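Ticket Grurnik-604: Simulierte Episoden werden als fehlgeschlagen markiert, obwohl der Becher gegriffen ist
Status: in Bearbeitung
Gemeldet von: Retno Harahap
Zuständig: Marit Björklund

Problem
Im Satz mit 2.000 Episoden (Franka, Tischszene) haben 229 das Label "failed". Beim Durchsehen hält der Greifer in vielen davon den Becher knapp über der Tischplatte. Betroffen ist nur der mintgrüne Becher mit dem breiten Rand. Der weiße Henkelbecher läuft sauber durch.
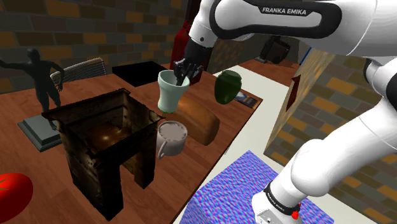
Analyse (Björklund)
Der Erfolgstest verlangt Kontakt beider Finger an der Außenwand. Greifen die Finger in die Öffnung, zählt der Kontakt nicht. Dazu kommt die Neigungsgrenze - ein leicht schräg gehaltener Becher fällt ebenfalls durch.

Maßnahmen
1. Kontaktprüfung auf das gesamte Kollisionsnetz umgestellt.
2. Neigungsgrenze auf 36 Grad gesetzt.
3. Labels neu berechnen, ohne neu zu rendern. Läuft seit 14:20 auf Vik.

Kommentar Hapeta
Bitte die alten Labels als eigene Spalte behalten. Das Training auf Nasance greift noch darauf zu.

Offen
Stichprobe der geänderten Episoden durch Retno, danach Freigabe.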